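Sorting a late relative's things before a house sale – how do you keep it fair?
Posted 19/08/2018 in Home and Family

My aunt's house in Dromcombe is going on the market and there are four of us cousins who need to clear it. She left a will for the house and the savings, but everything inside is down as "to be shared equally." None of it is worth a great deal. The problem is the small stuff: kitchen things, scarves, ornaments, boxes of craft supplies, tools. Two of us live close by and the other two would have to fly in, so we will probably get one weekend together and that's it.

We got a quote of $700 from a clearance firm, Brument, to empty whatever is left at the end. I don't mind paying that. What I want to avoid is an argument over a mixing bowl. Has anyone done this and stayed on speaking terms with the family? Also, do we need to list everything for the lawyer, or only the valuable items?

posted by sillmont_side

We did this in April for my grandmother's place. Six people, one weekend, no fights worth mentioning.

What worked was taking turns. We drew numbers from a hat for the order, and after each round the order reversed, so the person who picked last in round one picked first in round two. Each person took one item per turn. Things that belong together (a set of plates, a pair of lamps) counted as one item. We did 31 rounds on the first day, and by the end of it people were passing because they didn't want anything else.

A few details that mattered. Do one room at a time and finish it before you move on. Carry the small things out to a big table, because people can't choose fairly from the back of a cupboard. Anything a person gave to your aunt as a gift goes back to that person before the picking starts, if they want it. Agree on that by email before the weekend so it doesn't come up in the middle.

Photos and letters stayed out of it completely. One person took them all home and scanned them, then sent everyone the files. It took her most of the summer.

For the cousins who fly in, decide who pays for shipping before they choose a dresser. My brother picked one and it sat in my garage for months.

posted by wrobel_wren

just get the clearance people in and split whatever they pay you. its only stuff

posted by tk114

I have to disagree with the answer above. A firm that charges you to empty a house will usually not pay you for the contents, and once it's gone you can't get it back. Clear out what you want first.

On the legal side, it depends on your state and on what the will says, so ask the lawyer and don't go by what I tell you. In our case she wanted separate lines for jewelry, the car, two paintings and a coin collection. All the rest went down as "general household contents" with a single figure next to it. She did ask us not to remove anything until the executor had agreed in writing. 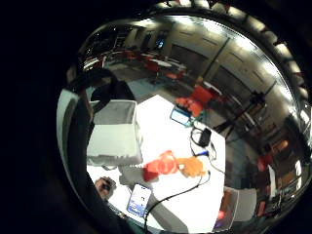 The picking in turns is a good system and we used something close to it. We added one step, which was to let everyone walk through the house alone for half an hour with a pad of sticky notes. You put your initials on anything you'd really like to have. If an item had one set of initials on it, it went to that person with no discussion. Only the items with two or more went into the rounds, and there were far fewer of those than we had expected.

Things that no one marked went to the thrift store or into the trash. Call the thrift store first, as ours wouldn't take mattresses or anything with a plug.

Check coat pockets, and look inside books and the freezer. We found $114 in a cookbook. And keep back a kettle, some mugs and a roll of toilet paper until the very last day – we packed ours too early and had to drive out for coffee twice.

posted by Marrowbone2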